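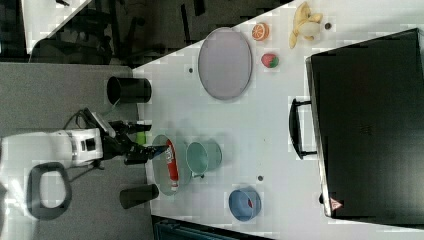 4.2 Does the layout of a play kitchen say anything about sorting?

The claim that children sort toy food by kind, and that adults can read this sorting off the table, is repeated often and tested rarely. Laryea is the source most often given for it, and the Laryea coding sheet is still handed out in training sessions as if the matter were closed. We doubt it. On a table like ours, the orange half, the strawberry and the peeled banana lie near one another beside a large, pale-rimmed dish, and a coder using the sheet would mark them as a "fruit group" without a second thought. The same coder would have to say what to do with the two dark cups lying on their sides at the table's edge, and the sheet has no box for that. They are either "cups, grouped" or "cups, put away," and in our records the two codes were used almost at random.

The Prasier set used in this part of the study mixes food, dishes and one or two larger items. El Sherbiny, who led the coding, asked 6 coders to work through 652 layouts on their own. Each layout was scored twice, once with the Laryea sheet and once with a plain list of which things lay close together. Agreement on the plain list was good. Agreement on the sheet fell apart as soon as a container was involved, and in a toy kitchen a container is nearly always involved.
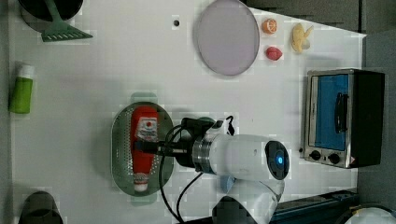
Figure 2a. Ketchup bottle lying lengthwise in the oval perforated tray, fruit pieces beside the round plate.

The bottle is a good case. Some coders marked it as "stored," some as "being cooked," and one as "misplaced," on the grounds that ketchup does not belong in something with holes. All three readings bring in a story about kitchens that the coder already had. The table itself supports only the statement that the bottle is in the tray. Virkstead has answered this objection by saying that trained coders learn the right story over time - but a shared story is still a story, and training people to agree does not show that they agree about anything real.

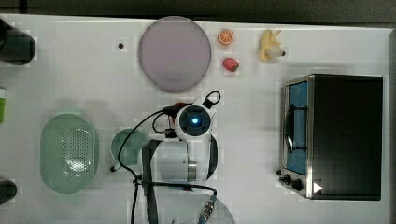

Figure 2b. Toaster oven at right; oval basket at left with a round green bowl beside it.

Large items make things worse. With the toaster oven on the table, coders became far more willing to call any nearby object "ready to cook," even where the only evidence was distance. The Dirnance revision of the sheet tries to fix this with a cutoff, which we applied to the later layouts. It removed many of the odd codes and a fair number of the sensible ones too. We see no reason to prefer one cutoff over another, and the revision offers none.

We therefore report closeness only and leave purpose out of the tables that follow. Readers who want the older codes will find them in the appendix, with the disagreements left in.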